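Can Two Robot Arms Put Small Things Away? Project Report
Student project, robotics course, Skorik Technical College
June 28, 2023

1. Question

In our group we wanted to know if machines can already do small chores from the home or the shop floor. We chose one chore: to take small parts from a table and put them into a bin. All work was made in simulation, with the Selix program.

2. Method

We trained the controller with 1000 recorded runs. Then we tested it in 4 room layouts, and in total we made 3021 test attempts.
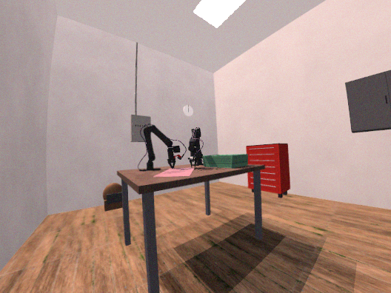

An attempt was counted as good only if the part stayed in the bin until the end of the run. If it fell on the floor, we stopped the run and wrote it down as failed. In April we changed this rule a little, so the older results are not used in this report.

3. Results and problems

The controller finished some 870 attempts correctly. This is less than we hoped. Most of the errors came at the moment of grasping, when the part was thin.
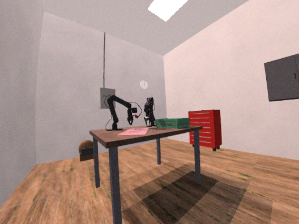

Thin parts are difficult for two reasons. The fingers must go very low, and a small error in height is enough to miss. We also had to plan the paths of both arms together. The right arm has its base directly beside the green bin, so the left arm must reach past it to drop something there. For this we used the Cunden planner, which was slow but safe.

4. Next steps

We would like to repeat the test on the real arms in the Alcaraz laboratory. For now our answer is that this chore still needs a person nearby.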